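Carpet in the spare room: keep it or rip it out?

stelel66
Okay, I need opinions before I talk myself into something dumb. We're finally redoing the spare room (it's been the place where boxes go to die for 8 years) and I can't decide on the floor. I like carpet! I walk around in socks all winter and I want something soft to sit on when I'm sorting stuff. My husband wants vinyl plank in every room of the house, including, I think, the stairs. Budget is small. We'd like it done by the end of April. Anybody kept carpet in a room that gets real use and not regretted it?

bavix
Rip it out. I pulled ours up a couple years ago and the amount of grit under there was disgusting, and I vacuum more than anybody I know. Plank plus a big rug — you get your soft spot and you can take the rug outside and beat it.

Costel Crăciun
Gonna disagree with bavix. A rug on plank slides around and the corners curl, and then you're buying tape and pads forever. If the pad underneath is still good, clean the carpet and spend the money on shelves. I rented a machine for 4 hours, did two bedrooms and the hall, and they came up fine.

bavix
Mine doesn't slide, I bought a decent pad. Also "came up fine" is what I said too, until I saw the underside.

Costel Crăciun
Well, I'm not lifting it to look, so we're both happy.

furtuna_home
Does anybody roll heavy things around in there? That's what killed ours. Desk chair in one spot, and it wore down to nothing. If it's a sit-on-the-floor room I'd keep carpet, low pile, nothing fluffy. Deep pile eats screws and earring backs.

kastport
Low pile, yes. We kept ours in the room where everything gets hauled in and out, and I'd do it again. Easy on the knees too.

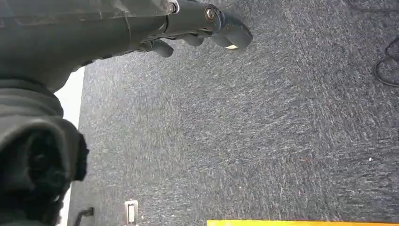
Our carpet, hand hovering over it.

stelel66
Thanks kastport, knees are a big part of this for me! Do you vacuum it every week or just when it looks bad?

kastport
When it looks bad. Maybe a bit after that.

bavix
I rest my case.

stelel66
Ha. Okay, I'm going to peel back a corner in the closet tonight and check the pad. If it's crumbly, bavix wins and I'll go look at rugs.

Contact us | Terms | Copyright Home & Floor Talk | Back to top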